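4.2 Coverings on worktops and the things kept on them

The kitchens in Grokel and Kamine were fitted out at different times, but in both places the worktop was the part most often changed by the people living there. Of the 132 kitchens we visited, most had at least one surface that the household had covered itself. Adhesive paper was the usual choice. It is sold by the roll, it can be put down in an afternoon, and tenants told us they expected to be able to peel it off again when they moved out. Several had taken this up with the landlord beforehand. Others had not asked, and one tenant in Kamine kept the leftover roll behind the fridge so that worn places could be patched before an inspection.

Patterns fell into a few plain groups. Stone and marble prints were used almost only on worktops, and wood prints on shelves and the fronts of drawers. Floral prints and strong geometric prints went on the walls. Households seldom tried to match the worktop to the wall. When we asked about this, the answers had more to do with what was in the shop than with taste, although people were often fond of the result and could say which rolls they would buy again. The older residents in Coman, where we did our pilot visits in September, spoke of oilcloth in much the same way.

Wear was concentrated in three places: beside the hob, along the front edge, and in the strip next to the sink where washing-up is left to drain. We recorded lifting, cuts, heat marks and staining on a simple sheet (see Appendix B), working along the worktop in lengths of 200 mm. Lifting was the commonest fault. It began at joins and at the back, where water collects against the wall, and it was worse where the paper had been cut short and left with a bare gap. Households that had finished the back edge with a strip of metal or plastic had less of it. Cuts were fewer than we had expected -- most people used a board -- and staining was hard to judge on the busier patterns.

The drainage strip needs a little more attention, as it is where the covering and the daily objects meet. Few of the rented kitchens had a built-in draining board of useful size, and crockery was set down on cloths, racks or trays instead. A tray keeps drips off the paper and can be lifted away whole when the worktop is wanted for cooking, and a raised rim matters more than the size. Smaller items tend to be left outside it. In Figure 3 the plastic cups are together on a white tray, most of them on their sides, while a round yellow sponge lies directly on the marble-pattern paper. We scored a sponge placed like this as a contact point and checked the paper underneath it separately. The same worktop has a thin metal trim along the back, and the walls beyond it are covered in a bright blue floral paper, a pairing of stone below and flowers above that follows the grouping given earlier. The small dark specks on the surface were entered as loose debris and left out of the staining score.

Figure 3. Marble-pattern contact paper with tray, cups and sponge.

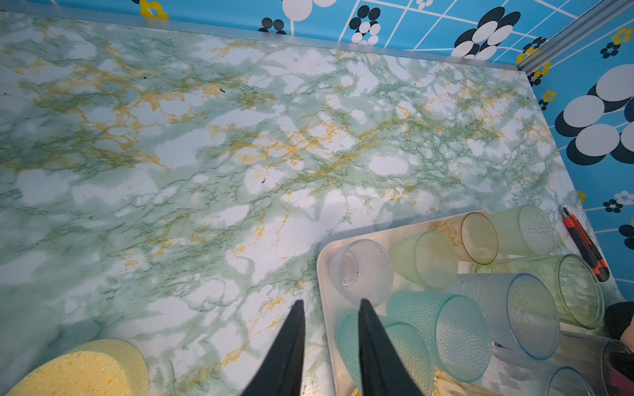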